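Nasiren opens its doors in Hulitport, and the laundry is the star

HULITPORT, 2022-06-22. Nasiren, the company that teaches machines to handle soft and awkward things, held its first public open day this week at its workshop on the old ferry quay. Visitors were invited to watch the work, try the tools for themselves and ask whatever they liked. Most of them asked when a robot would be doing their ironing.

The company had prepared for around 100 people and had baked, or at any rate bought, accordingly. The biscuits were gone before the first talk began. The talk went ahead anyway, and was well attended by people who had been too slow for the biscuits.

Nasiren works on cloth. Its chosen subject is the everyday garment, in the state in which everyday garments are generally found, that is to say in a heap. A box has corners and keeps them. A jumper has a front, a back, two sleeves and no fixed opinion on where any of them should be, and picking one up by the wrong spot produces a different jumper each time. The company has given several years to this problem and would like it known that progress is being made.

Visitors came in through the loading bay and were taken round in groups of 12. The first stop was the bench where Lastik is put together. Lastik is the company's hand-held gripper, a tool with a pair of soft finger pads that a person holds and uses to pick things up, more or less as a robot would if the robot knew how. A camera on the tool records each attempt. The recordings are then used to train the software that drives the company's robot arm, which is called Salazar for reasons that were put to a vote in January and have been regretted by a sizeable minority ever since.

Salazar gave two demonstrations, one before lunch and one after. In the morning it folded a tea towel in half, then in half again, and received a round of applause. In the afternoon it was offered a fitted sheet by a visitor who had brought one from home for the purpose. Salazar took hold of a corner, lifted it, put it down and stayed where it was until the session ended. The engineers described this as a safe stop. Several parents in the audience described it as exactly what they do.

"We would sooner show people the arm on an ordinary day than on its best one," said a spokesperson for Nasiren. "It had an ordinary day. We had promised folding and there was folding. We made no promises about sheets."

The longest queue was for the hands-on tables, where anyone over the age of eight could pick up a Lastik and have a go. The task was to take a garment by its edge, lift it clear and lay it down somewhere else without bunching it up. Teenagers were very good at this and bored by it almost at once. Retired visitors took more care and compared technique. One group had to be asked twice to let the next one in.

The company had asked local households for old clothes beforehand and received a great many more than it needed, including one wedding dress, which has been returned with thanks. The rest will go into the practice pile, now standing at 2000 items. Dark knitwear is especially welcome, as black on black is hard going for a camera and the software needs all the practice it can get. Odd socks are also accepted. The workshop has never run short of these.

A good part of the day was given over to explaining why so much of the work takes place on beds. A bench is flat, bright and tidy, and teaches a machine a great deal about benches. Clothes at home land on bedding, next to other clothes, under whatever light the window allows. Nasiren's people therefore collect their recordings on real bedspreads in real rooms, and have developed strong views on mattresses.
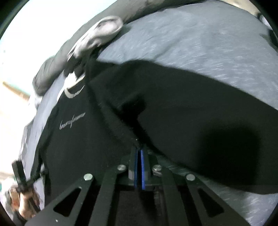

Will a robot be folding the washing in Hulitport homes any time soon?

Some years from now, perhaps, and slowly at first. Salazar can manage towels and plain T-shirts on a good day, needs a person standing by, and takes longer over each one than most people would put up with. Nasiren has nothing to sell to households at present and is not taking orders, although 21 visitors did try to place one.

The open day closed with a short tour of the repair corner, where worn finger pads are swapped for new ones, and a question session that ran over by the length of one very detailed question about duvet covers. The company has agreed to look into duvet covers.

A second open day is planned for the winter. Groups from schools and colleges are welcome to book ahead, and can ask for a longer turn at the hands-on tables in place of the talk. Visitors who left coats, umbrellas or, in one case, a fitted sheet may collect them from reception during working hours.

About Nasiren

Nasiren develops tools and software for handling cloth and other soft goods. It is based in Hulitport, where it makes the Lastik hand-held gripper and runs the Salazar robot arm. The workshop is next to the ferry quay, behind the chandler's. Parking is limited and the machines do not validate tickets.

Press enquiries and requests to visit should be sent to the Nasiren front office. Further photographs are available on request.

Ends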